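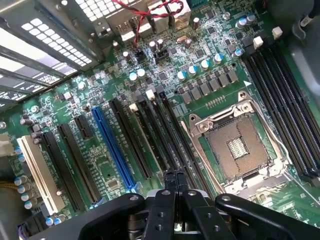

낡은 컴퓨터를 분해해 쓸 만한 부품을 골라내는 '프리티어(Preltier) 부품 살리기' 작업이 이번 주 스컬니스(Skulness) 작업장에서 한창이다. 7월에 처음 문을 연 이 작업장에는 지금까지 사무용 컴퓨터 121대가 들어왔다. 12월 12일(목)에는 일반 공개 행사도 열린다!

본체를 눕히고 옆판을 떼어 내면 책상 밑에 있을 때는 볼 일이 없던 안쪽이 한눈에 들어온다. 촘촘한 메인보드와 나란히 늘어선 확장 슬롯, 은색 방열판까지, 오래된 기계인데도 들여다볼수록 재미있다. 작업을 이끄는 아핀야 찬타라스리 씨는 "십 년 넘은 보드도 배치를 보면 설계한 사람의 고민이 느껴진다"며 "처음 온 분들은 일단 콘덴서부터 구경하느라 손이 멈춘다"고 웃었다.
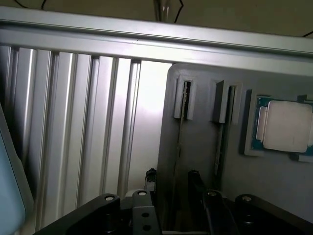 작업대는 알루미늄 프로파일로 짰고, 떼어 낸 부품은 회색 고정 틀에 꽂거나 눕혀 둔다. 카드류는 좁은 홈에 세우고 프로세서는 얕은 칸에 넣는 식이다. 틀은 아카시 카나우지아 씨가 설계했다. 처음에는 홈이 너무 넓어 카드가 자꾸 기울었는데, 아홉 번을 고쳐 뽑은 끝에 지금 모양이 나왔다고 한다. 도면은 지바우(Zivau) 자료실에서 누구나 내려받을 수 있다.

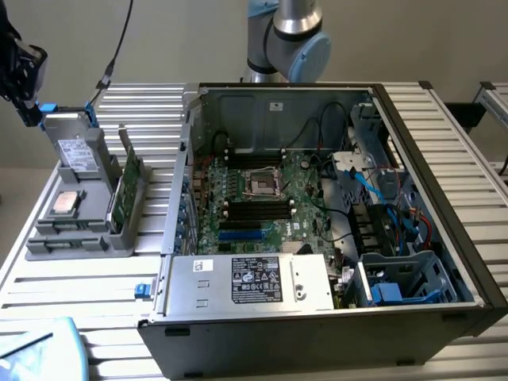 하드디스크는 파란 플라스틱 클립이 달린 채로 빼낼 수 있어 특히 다루기 편하다. 분리한 디스크는 내용을 지운 뒤 상태 검사를 거치고, 프로세서와 메모리는 규격별로 나눠 보관한다. 지금까지 분류한 부품은 모두 1023점. 검사를 마친 것은 프리처드(Pritchard) 공방의 조립 수업에 보내며, 올겨울 수강생들이 이 부품으로 직접 컴퓨터를 완성하게 된다. 케이스와 나사까지 챙겨 보낸다니 어떤 조합이 나올지 벌써 기대된다.

공개 행사는 오후 2시부터 최대 100명까지 선착순으로 입장한다. 참가비는 없고, 집에 있는 데스크톱을 가져오면 현장에서 함께 열어 볼 수 있다. 노트북은 이번 행사에서 받지 않는다.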